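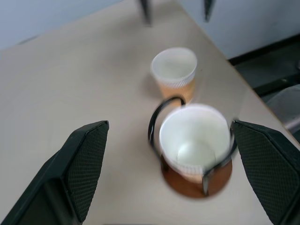 Section 2: Setting up and loading the Lolon cup holder

This section covers placement, loading, daily use and cleaning of the Lolon countertop cup holder, item 3974. It applies to the standard model with the round wooden base and black wire frame. The wall-mounted model has its own sheet. Read the section through once before the first loading.

2.1 Terms used in this section

Base: the round brown wooden disc that rests on the table or counter.
Frame: the black wire part that rises from the base in loops and surrounds the cups.
Stack: the cups nested in the frame, counted from the lowest.
Rim: the rolled upper edge of a paper cup.
Band: the textured sleeve area on the outer wall of a hot-drink cup.

2.2 Choosing a place

1. Choose a flat, level surface. A slope that can be felt by hand is too much.
2. Wipe the surface and let it dry.
3. Set the holder down by the base. Do not carry it by a single loop of the frame.
4. Leave at least 10 inches between the base and any kettle, urn or hot plate.
5. Check that there is free space above the frame. Cups are lifted straight up, and a low shelf will force people to pull them out at an angle.
6. Press lightly on two opposite points of the base. If it rocks, move it.

Note: On a corner table, keep the whole base on the tabletop. No part of it may overhang the edge.

Caution: The holder has no clamp or adhesive pad. Do not use it on carts, trolleys or any surface that is moved during service.

2.3 Checking the cups

The holder is made for single-use paper cups with a rolled rim. Cups with a textured band fit, but the band adds to the outside width, and a cup with a loose separate sleeve may catch on the wire. Van der Linden hot cups in the medium size and Kaneo medium cups were both used in fitting trials. Do not mix the two in one stack. The wall angles differ slightly and the cups wedge.

1. Take one cup from the pack and look at the rim. Discard the cup if the rim is split or flattened.
2. Lower the cup into the frame with the open end up.
3. Let go. The cup should sit without being pushed.
4. Lift the cup out again. The frame should stay where it is.

If the frame lifts with the cup, the cup is too wide. If the cup leans against one side, it is too narrow, and a tall stack will not stand straight. In either case use another size.

2.4 Loading the stack

1. Wash and dry your hands.
2. Open the pack at the base end of the cups, so that the rims stay covered until needed.
3. Seat the first cup in the frame. Turn it until it stands upright and clear of the handle loop.
4. Take the next cup by the outside, near the rim, and hold it over the first.
5. Lower it until its base is inside the rim of the cup below. A slight tilt on the way in does no harm.
6. Let the cup come upright by its own weight. Do not press.
7. Repeat until the stack is complete. The limit is 9 cups.
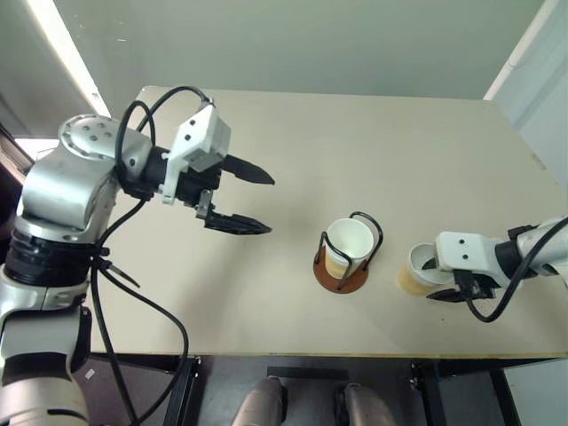 One user has written to Gestley that the limit seems low, that a full sleeve of cups went into the holder in one piece and stood well enough through a Sunday breakfast, and that topping up every few minutes is a nuisance when there is a line. The limit stays as printed. A taller stack will stand in a quiet room, but a cup pulled sideways from the top brings the ones below with it. Where demand is high, use two holders next to each other and load both to the limit.

The request for faster loading is a fair one. Cups can be loaded in short groups, as follows.

1. Separate no more than three cups from the pack, still nested.
2. Twist the outermost cup a quarter turn and back to loosen it.
3. Lower the group into the frame as in steps 4 to 6 above.
4. Check the top cup for free movement before adding the next group.

Caution: Cups that have been stored under weight often stick together. Separate them one at a time before loading. A stuck pair handed to a guest as one cup is hard to notice until it is filled.

2.5 Keeping loose cups next to the holder

During loading it is convenient to stand a few cups on the table. Observe the following.

– Stand each cup upright on its base, on a clean surface.
– Keep loose cups far enough from the holder that a sleeve or elbow reaching for the stack does not touch them.
– Do not return a cup to the stack once it has held liquid, even water.
– Do not store spoons, stirrers or sugar packets in a cup that is going back into the holder. 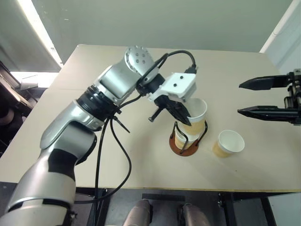 Any cup left standing at the end of loading goes into the holder if there is room under the limit, or back into the pack if there is not. Cups left out overnight should be thrown away.

2.6 Taking cups out

1. Hold the top cup by the outside, below the rim.
2. Lift straight up.
3. If the cup below follows, put both back, turn the top cup slightly, and lift again.

Place the holder with the handle loop turned away from the users. The hand then reaches the cup without passing through the wire.

Note: Fill cups away from the holder. Steam and drips soften the rims of the cups still in the stack, and a softened rim will not release cleanly.

2.7 Cleaning

1. Remove all cups.
2. Wipe the frame with a damp cloth and mild dish soap. Follow each loop down to the base.
3. Wipe again with plain water.
4. Wipe the base with a cloth that has been wrung out well. Dry it at once.
5. Leave the holder standing in open air until the joint between wire and wood is dry.

Caution: Do not soak the base and do not put the holder in a dishwasher. The wood swells and the frame works loose. Scouring pads scratch the frame.

2.8 Faults

Holder rocks: Surface uneven or grit under the base. Clean both faces or move the holder.

Cups stick together: Cups pressed during loading, two makes mixed, or rims damp. Unload, separate, discard damp cups and reload.

Stack leans: Lowest cup not upright, or cup size too small. Unload completely and reseat the first cup. Straightening the stack from the top does not correct it.

Frame loop bent: Bend back by hand if the change is slight. Do not use pliers, which mark the wire. If a cup no longer passes freely, take the holder out of use.

Frame loose in the base: Take out of use. Quote item number 3974 when ordering a replacement. Frame and base are not supplied separately.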